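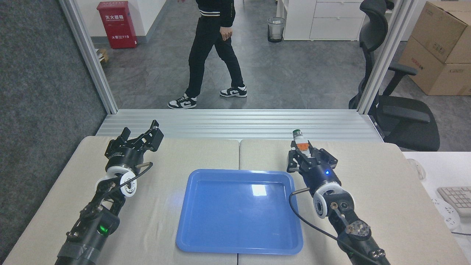 Bottle-like object held up in the right gripper on a two-arm bench, with the walkway right behind the back rail.

Puvano Bench Guard for two-arm tables

If you have ever had an arm let go of a bottle, or swing out past the back rail while a coworker was strolling by with their mind on lunch, you already know why we make this one. The Bench Guard is a clear panel set that closes off the open back and sides of a tabletop cell, along with a small stop box that holds both arms where they are when a panel is opened.

Please read this before you order – it concerns the first batch, sold through February. On those units the stop box could miss a door opening if the latch was bumped while an arm was already moving. Our customer Melquiades Ventura at Flosham wrote to us after his right arm kept traveling for 2 seconds with the back panel wide open. No one was hurt, and we are very grateful to him for taking the trouble to send such a careful letter (and his log files too!). We swapped the single latch switch for a pair that check each other, and every set we ship now has them.

If your stop box has a gray label, it is from the first batch. Please unplug the arms before reaching into the cell, and write to us for the free latch kit. It takes one small screwdriver and a bit of patience.

In the box: 3 clear panels, 2 latch switches, stop box, rail clamps, 300 cm cable.
Fits: Yoo and Cavik bench frames with a slotted aluminum rail.
Not included: arms, table, tray.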